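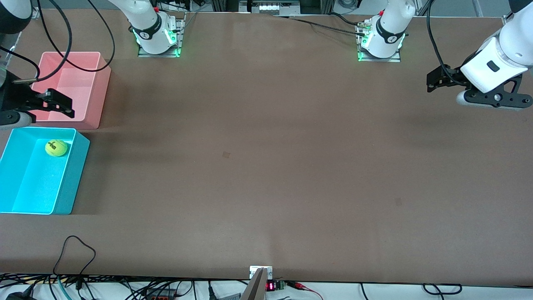 zhuoran_gu: I'd check the cable on the right arm before touching any software. Drift that only shows up on one side is nearly always something pulling on the wrist.

noemi_n: It's slack though. I moved the whole loop by hand with the arm parked and nothing tugs. The cell is two arms on one table, pink bin and cyan bin on the left, ball goes from one to the other. After 40 cycles the right gripper closes 7 mm off where it should. Left arm holds position all day.

g.rinaldi: Parked tells you nothing. Run it out to the far corner of the cyan bin and check there. That loop hangs right over the pink bin, so the load changes every time the arm reaches.

noemi_n: OK, will try. Which clips do people use? I have a bag of the Driltis ones and they pop off.

Liliana F: Driltis clips are fine if you buy the size up. But I don't agree on the cable. We had the same thing on our Rotich cell and it was the base plate bolts. Put a dial gauge on the base and push the arm sideways.

g.rinaldi: A loose plate would move from the first cycle. She gets 40 good ones.

Liliana F: Ours didn't. It was good cold and bad once the motors had been running – took me most of December to find. Retorque, then mark the bolt heads with paint so you can see if they turn.

zhuoran_gu: Either way, rehome after. Noemi, what is your homing interval?

noemi_n: Every 500 cycles. It was 156 before I took over the cell and I raised it to save time.

zhuoran_gu: Well, put it back to 156 for now. It won't cure the drift but you want the old settings while you test.

Shu-fen Man: Change one thing at a time or you'll never know which it was. Bolts first, that's ten minutes. Then the cable.

noemi_n: Two of the four bolts on the right plate took a bit of a turn. Running it again now. Cable is still how it was.

g.rinaldi: Post the number at 40. I still say cable.

Search this board Go Advanced

Related threads
Omton gripper fingers, replacement pads
Green base lights stay on after stop
Prellelier controller loses zero after power cut
Best way to tie down wrist cables
Dial gauge stand for small arms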